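Search this site
Type and hit enter

Switching to one shopping trip a week

19 May 2019

I used to go to the store nearly every day on the way home from work. I would walk in for milk and walk out with a bag. In the winter I looked at my bank statement and decided to try going once a week, on Saturday mornings, and to cook from whatever I had bought. I have kept it up long enough now to write down how it is going.

The first two weeks were bad. I bought too many greens and not enough of anything that keeps. By Thursday I had a drawer of limp spinach and no onions. My neighbor Dorin Chiriac told me to plan the meals backward, with the fresh things at the start of the week and beans, eggs and potatoes at the end. I have done it that way since.

I write out 5 dinners, not 7. One night is leftovers and one night is usually somewhere else, either at Yevdokiia's or the noodle place in Stultbridge. The list goes on the back of an envelope in the order the store is laid out, produce first and frozen last. It saves me walking back across the store for one lemon, which I did a lot in the beginning.

The freezer helped more than I thought it would. I cook a double pot of soup on Sunday and freeze half of it flat in bags - they stack better and thaw faster than tubs. Bread goes in sliced. I tried freezing cooked rice and didn't like it, though Yevdokiia swears by it.

Milk is still a problem. A big carton lasts me six days if I am careful, and I am not careful. I keep one of the small shelf-stable cartons in the cupboard for coffee and that gets me through to Saturday.
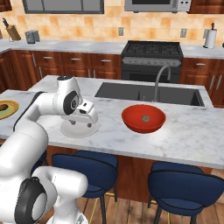

The other thing I changed is where the fruit goes. It used to sit in the fridge drawer and I forgot it was there. Now it stays out where I walk past it, and it gets eaten. Apples and oranges do fine for the week. Bananas don't, so I buy them a little green and eat them first anyway.

I am spending less. April came out 200 lower than January, and some of that is just eating fewer snacks from the checkout aisle. I also throw away less food, apart from cilantro, which I can't seem to finish before it goes.

Next I want to sort out lunches. Right now I take leftovers until they run out and then buy a sandwich, and the sandwiches add up. If you have a packed lunch that holds up without a microwave, leave it in the comments.

Filed under: Home, Food & Money

Contact | © 2019 Valentin Jitaru | Back to top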